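Lab 5 handout: Comparing two parallel grippers on mixed hand-sized objects

Course notes, Manipulation Lab, Grarkimstead. Text by Gisela Hinrichs; gripper settings by Vaida Luik.

5.1 Purpose

You will run the same pick list with two grippers, the Drindillow and the Tirnitz, on the same arm. The arm, controller and wrist camera stay fixed between runs. Only the gripper and its tool offset change. Any difference you report has to be traced to finger shape, stroke or closing force, so keep the rest of the setup constant.

5.2 Settings

Both grippers take a closing force command from 0 to 100 percent. Start at 24. Raise it only after two slips on the same object, and log the new value. The Janssen controller writes one line per control cycle. A short trial gives 856 lines and a long one can reach 3,933, so name your log files before you start.

Check the tool offset after each gripper change. Touch off on the table at low speed and compare with the value on the bench card.

5.3 Object classes

Flat and rigid: hand tools lying on the table. The fingers must come down close to the surface, and fingertip thickness limits the grasp.

Curved and smooth: computer mice, in a basin. The shell slopes away from the fingers, so a grasp above the widest line tends to squeeze the object out. The rim also restricts the approach. Center the fingers on the long axis of the mouse and check rim clearance on both sides before closing.

Where two mice share the basin, take the one with free space on both sides first. A mouse lying on its side is a separate case and is logged under code T.

5.4 Reading the wrist view

Both fingers should be visible on either side of the target before you send the close command. Judge centering by the scroll wheel and the seam between the buttons.

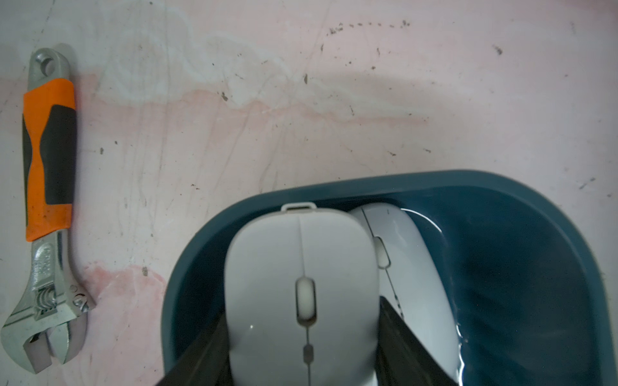

5.5 What to hand in

One table per gripper: object, approach angle, force, result, failure code
The raw logs, unedited
Half a page on which finger shape you would choose for the basin picks, with trial numbers

Reports are due at 4 p.m. on the last lab day in March.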